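Moltalen Student Robotics Program
Progress Report to the Pasden Education Fund
Reporting period: second term, through November

1. Summary

The program remains on schedule against the work plan approved by the Fund in the spring. Enrollment for the term closed at 39 students, drawn from the upper two grades, and all of them have been placed in teams. The wrist-camera exercises, which were listed in the last report as delayed, are now under way. Spending is within the approved budget, with one transfer between lines requested in section 5.

2. Instruction

Students completed the introductory units on safe operation, joint limits and basic path planning by the middle of the term. The written safety check was given to every student before unsupervised bench time was allowed. Four students were asked to repeat it and have since passed.

Instruction then moved to teleoperation and recorded trials. Each team is required to keep a log with the operator's name, the task, the starting position and the outcome. Early logs were uneven. Several teams recorded successes carefully and left out failed attempts, and the log form was revised in October so that a trial number is assigned before the arm is moved. The teams have logged 154 trials on the revised form. The target for the full year is 200, and the program expects to request a higher target for the next cycle.

3. Equipment

Both benches paid for under the first installment are in use. The Maruyama bench was out of service for nine school days while a damaged power connector was replaced. Teams assigned to it were moved to late afternoon sessions on the second bench, and no team lost its full allotment of hours.

Spare fingertip pads and fasteners were ordered in bulk. Instructors now check the screws on the finger plates at the start of each session and enter the result on the bench sheet.

4. Student Project: Approach and Contact

The main project for the term asks teams to bring a gripper fingertip to a chosen point beside a fixed target and hold it there. The circular lamp on the green backdrop is one such target, with the fingertip pad placed at the lower part of its rim. Teams are graded on final position, on the smoothness of the approach and on the quality of the written log. Speed is not graded.
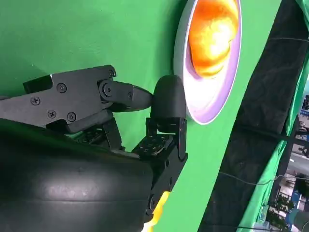

Catríona McGrath asked at the midterm review whether the approach task would be of any use to students heading for the Plumilberg competition, where scoring is by time. She recommended that at least one timed round be added before the spring, and that it be kept out of the course grade. The program has accepted both points and will schedule the round early next term.

5. Budget and Next Steps

The program requests approval to move 50 dollars from printing to spare parts. Nearly all course material is now handed out electronically, and the printing line will not be used in full.

Work planned for the next period includes the timed round, selection of the Plumilberg team and a second safety check for all students. The next report will include the trial logs in summary form.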